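Wavley Conference Hall: extension and renewal
Progress report to the Trultden Development Fund
Period: March to July

1. Funding position

The second payment of the grant arrived in April and we thank the Fund for the quick handling. Until the end of July we have spent 56 per cent of the total budget. This is a little below the plan, as the invoice for the roof steel came later than we expected. We do not ask for any change of the total amount.

2. Building works

MacPherson, our main contractor, has finished the foundations of the east wing and closed the old loading yard. The new yard has 2 gates in place of one, so that lorries can enter and leave without turning. The work on the ground drains took 21 working days, which is four more than in the programme. MacPherson has proposed to recover this time during the inside works, and we have accepted the proposal.
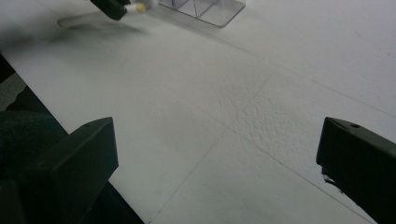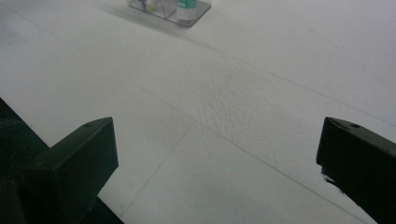 White work surface, two views, July.

3. Bookings during the works

The hall stays open in the west part. We have 51 events confirmed for the next season. The Skirnudance festival will use the large room again, but with a smaller stage. Two trade fairs have moved to other towns for one year and both have asked for dates after the reopening.

4. Next period

The roof steel is to be put up in September. Before this we must receive the road closing permit from the town, and we have sent the missing drawings. With the next report we will send the updated cost table and the revised programme from MacPherson.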